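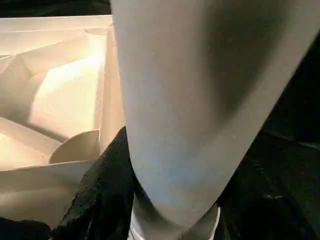
Unit 6: Unpacking and Assembly of Tube-and-Socket Parts

6.1 Scope

These notes cover the bench stage of the Trinia assembly exercise: opening the carton, removing the parts, and joining a tube to its threaded lower section. Cutting and gluing are covered in the next unit. Course reference 2478, Staltoncombe Technical Workshop, April session.

6.2 Carton and inserts

Folded cardboard inserts serve two purposes. They hold a part away from the outer wall, and they spread a side load over several panels. A panel folded at an angle resists crushing better than a flat one of the same weight, provided the crease has not been worked back and forth. Open the flaps fully before reaching in. Lift cylindrical parts straight up. Pulling at a slant drags the rim against the divider and can leave paper fiber on the mating surface.

Keep the inserts until the parts list has been checked. Small fittings are often lodged in the folds.

6.3 Laying out

Cover the table with a dark cloth. White parts show up clearly against it, and the cloth reduces rolling. Place a tray with raised edges within reach for loose fittings. Rods go at the back of the work area, side by side, so that any difference in length can be seen early. 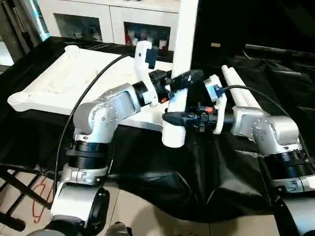
Fig. 2. Tube upright at the center of the work area, threaded section at its lower end.

6.4 Joining

Stand the tube upright and support it near the base. A tall tube held only at the top will tilt and put the first thread out of line. Turn the threaded part backward until the thread starts drop into place, then forward by hand. If resistance is felt within the first 2 turns, back off and start again. Do not use a tool on a plastic thread at this stage.

6.5 Record

Enter the result on Hamdy sheet 1915: condition of carton, condition of rims, number of restarts. Students using the Jaltar parts set should leave the last column blank.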